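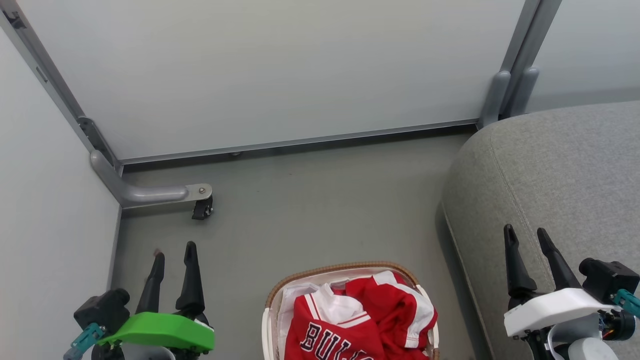
My laundry corner as it stands, basket on the floor next to the sofa.

Posted by Itziar Campos, Wednesday, 7:40 pm

Hi everyone! The red Bulls jersey in the basket is my son's, and he'd wear it to bed if I let him. The care label washed off ages ago (it came from a cousin, so it's had a long life already) and I'd hate to ruin those letters. Would you wash it with the white things or on its own? I usually run everything at 30 and hope for the best.

pilwood_pat
Oh, please keep the white away from it! I lost a good set of pillowcases to a red T-shirt years ago and I still think of them fondly. Inside out, cold, on its own, and hang it up in the shade.

Grendach33
I'm going to disagree a little, Pat. If it's been through years of washing, the red has probably let go of all it's going to. I mix mine at 30 and the whites are fine. What I'd never do is 60, or the dryer, because that's what cracks lettering.

pilwood_pat
Probably is what I said about the pillowcases :)

Itziar Campos
You two! I'll fish the white one out and do the jersey by itself tonight, then. Does anyone iron theirs, or is that asking for trouble?

Grendach33
Inside out with a towel over it, lowest setting. I mostly don't bother.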